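Handout 2: House rules for robots that tidy bedrooms
Home Robotics, Hebden campus
04/10/2020
12 min read
468 shares

Last time I promised we'd get to the rules, so let's get to the rules. I'm using my own list, the one I've been scribbling on since the Woltari project, and I'll admit up front that it's bossier than the one in the Cangate course pack. You can use either for your write-up, just tell me which!

First one: soft stuff is harder than hard stuff. We spend weeks teaching an arm to pick up a block, and then we send it into a bedroom, where hardly anything is block-shaped. A blanket has no fixed outline. It folds over itself, it hides its own corners, and it might have somebody's glasses inside it (I always assume it does). So before either arm pulls on bedding, I want a slow, small lift and a fresh look at what's under it.

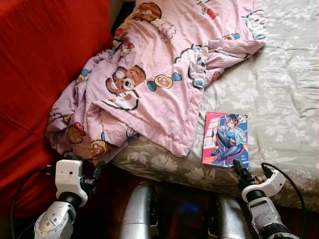 Second, thin things on top of cloth. If you close on a comic book from the flat side you'll probably grab a pinch of sheet along with it, and then the next move drags the whole bed. My rule is to come in at an edge, close gently, lift a finger's width and check that the sheet stayed put. If it didn't, open up and start over. Don't try to shake it loose, please. Paper covers crease so easily, and a kid will notice.

Third, clear the small items before you touch the big ones. Books and toys first, then pillows, then blankets. The Skamadero teams like to do it the other way around because it's faster, and we can argue about that in September.

Fourth, know where your cables are at full reach. Pose both arms at the far side of the mattress with the power limited, walk around the robot, and look for any loop that could snag on a cushion or an armrest. Do it again every time you change a gripper.
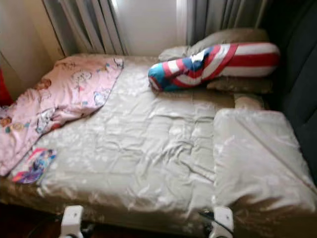 So when should a person be allowed to step in and help?
Only after the arms have stopped and the person has the stop button in hand. I know it's tempting to reach over and flip a corner of blanket, I've done it myself, but a stalled arm and a stopped arm look exactly the same from where you're standing.

Last bit, on logging. Write down every retry, including the embarrassing ones. A run with 2 retries written down is worth more to me than a clean one I can't trust.

2456 views
Comments (3)

gripperfan: We do pillows first in our lab and it's been fine, but I'm stealing the finger's width thing.

mopandbucket: Does the cable check count if the base hasn't moved?

northstairs: Is the Cangate list online anywhere? My copy is missing the last page.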